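An afternoon at Pellar's open lab

I went to the Pellar open lab on Nov 18, 2025 for the planning software, and I came home with four pages of notes!

Grasping thin things

Trududora, their grasp planner, scores each candidate grip and passes the best one on to the controller. Pens are a lovely test for it -- narrow, smooth, and usually lying next to other pens.
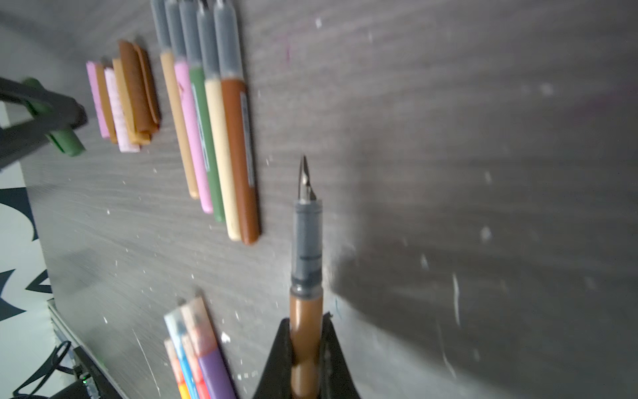 Two arms, one plan

The part I'd come for was Cabello, which plans both arms together and checks every path for collisions 11 times a second. Over a pile of markers, that matters a lot.
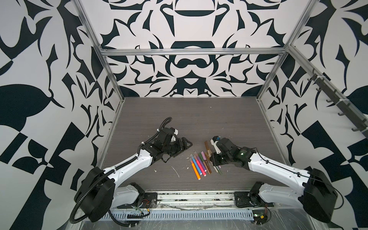 Montserrat Aranda told us the checker was the easy half, and that deciding which arm should yield took them 21 rewrites. They hope to have the yield rules out in December, and I'll be trying them.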